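# Pavidon table-clearing arm: build gallery

Updated 14/11/2025

Pavidon is a shared build at the Belunier workshop. The goal is an arm that can pick mixed items off a table and sort them into food, dishes and everything else. We started in September with a budget of 2000 for parts, not counting the arm. Most of that went to the gripper, the cables and spare finger pads.

The control software is our own, on top of a motion library called Tabrizi. It runs slowly on purpose. The speed limit stays at 300 millimeters per second until the stop button has been rewired, and anyone using the arm should leave that setting alone.

Notes for members are under the gallery. Click a picture for the larger version.

## Gallery

### Mixed table layout

Food, toy food and dishes share the white table, with the gripper over on the left. The ketchup bottle is on the oval plate, and the teal cup and the black cup are on their sides.

A cup on its side is a harder pick than one standing up. The fingers have to come down across the body, and the wrist angle needs to be set before the approach. Bananas count as food in our sorting list, peeled or not. The toy strawberry and the toy orange slice count as food too, which was settled by a vote.

Small items close to the table edge get a separate setting with a shorter reach and a lighter grip. The saved settings file has room for up to 41 objects.

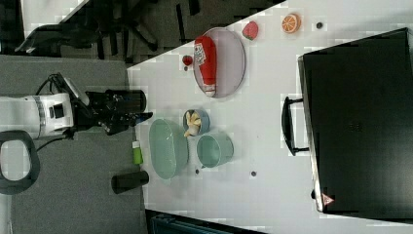
## Notes for members

- Log every run in the Savulden sheet, including the ones you stop early.
- Finger pads are changed every 4 sessions. Spares are in the top drawer.
- Park the arm before you switch off the controller.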